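Print this page | E-mail this to a friend

Trulley's Order Paper tracker: a season with it

I follow our legislature the way my brother follows cricket, so when the Trulley tracker opened to the public in April I signed up the same evening. It's a website with a phone app attached, and it does one job: you pick the questions, motions and bills you care about, and it tells you when they come up, who answered, and whether the answer was put off again. The full plan is 200 dollars a year. There's a free one too, but it only lets you follow a handful of items and I blew through that before my tea was ready.

So, the good part. The deferral log is wonderful! Every time a minister asks for two more weeks on a written question, it gets a little gray tick beside it, and you can sort the whole list by ticks. My worst one is the question on the Comine ferry lease, which I must have looked up by hand a dozen times before this. Now I open the app and there it sits with its row of ticks, and underneath are links to each sitting where it was put off (handy if you're the kind of person who writes to her representative, and I am).

Search is mostly good. I typed in "Truveck", the contractor on the Amaral road job, and got 187 mentions going back several years, committee sessions included. The old Hansard search gave me a spinning wheel and then an error page. Trulley does get muddled by members who share a last name, and I found one speech on pensions filed under a man who was out of the country that week – I wrote in about it and it was fixed by the next sitting.

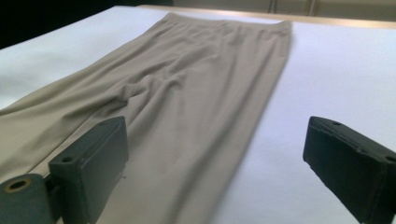

Guadalupe Ledesma wrote in to say she gave up on the alerts after a month: "I got pinged every time anybody mentioned the budget, even in a point of order. I turned the whole thing off and went back to reading the paper."

I get it, Guadalupe, I do. The default alerts are far too much. On budget day my phone buzzed all through dinner and I had 361 notices by the time the debate wound up. You have to go into Settings, then Following, then Quiet Mode, and pick "answers and votes only". Why that isn't switched on from the start I couldn't tell you. Once I did it I was down to two or three a day, and they were ones I wanted.

My other gripe is the transcripts. They come up fast, usually before midnight, but the first version is rough and the heckling gets mixed in with the speeches. If you're going to quote anybody, wait for the corrected copy. It has a green bar across the top, and on the phone it's easy to miss.

Is it worth 200 dollars? For me, yes, and I've renewed. If you only look in when there's a scandal on, stay with the free plan and follow the one bill. Selamawit Fikre and I are splitting a second login for our residents' group, which the terms allow so long as both names are on the account.

Posted 2023-12-13

Print this page | E-mail this to a friend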